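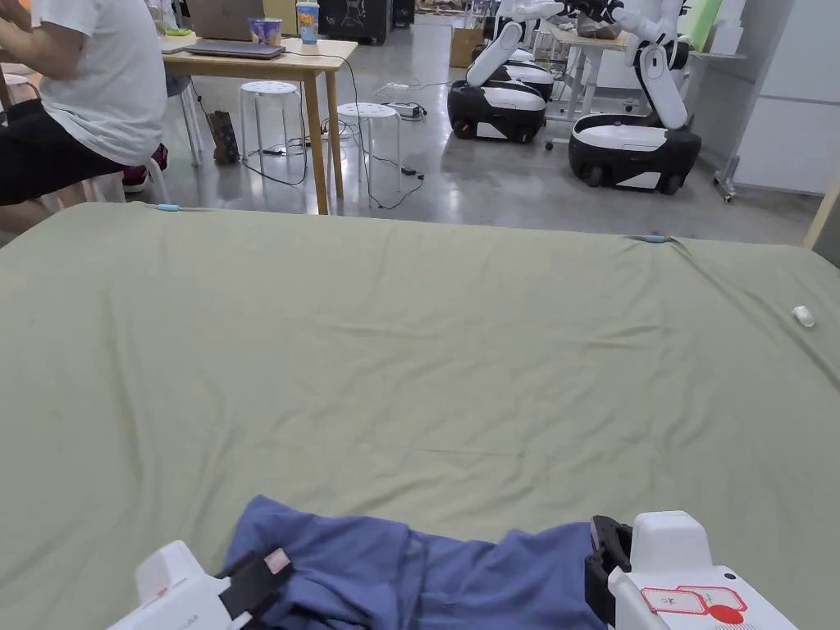 The blue cloth on the green table, with the gripper closed on it

Taking two kids to a robot open day, what's it really like?

Asked by Albertina Arruda, 27 November 2020

Hi all, bit of a long one, sorry! I went to the open day at the Lemcombe robot workshop on my own and got the photo above at the cloth table. I loved it, and now I want to take my two (they're six and 11) to the next one, which I think is in May. Only I'm not sure it's their sort of thing. I was expecting big arms whizzing about, and the bit I ended up watching longest was a gripper and a crumpled blue cloth on a green sheet! There were a couple of robots on wheels with white arms at the back as well, but I never got round to asking about those. Has anyone been with children? Do they get to have a go at anything, and is there somewhere to sit down? My youngest does not do standing.

Answer 1, from Ezequiel Montes

We took ours to the one at Gosance, same people running it, and they were fine for a good hour and a half. Get to the cloth table early, before it fills up. Ours were allowed to hold the gripper, one at a time, and my daughter was dead set on picking up a sock with it. It's much harder than you'd think! You squeeze, you reckon you've got it, and then you've only got a corner. She had to be peeled away in the end.

Ask if they'll let the kids scrunch the cloth up between goes, mine liked that nearly as much. As for seats, there were plastic stools about the place and people didn't mind us using them. Do tell your six year old to watch the floor, as there were cables down where we were. We parked on Brernis Road and paid nothing, and the 449 bus stops at the end if you're not driving.

Oh, and take snacks. The queue for tea was over 11 people long when I joined it and I gave up.

Answer 2, from wako_dad

never been to lemcombe but the one at Wako was mostly talks, ours got bored. check the programme first

Comment from Albertina Arruda

Thank you both! Sock is going in my bag. Ezequiel, did you have to book the gripper bit or just turn up?

Comment from Ezequiel Montes

Just turned up, but that was Gosance so I'd ring them.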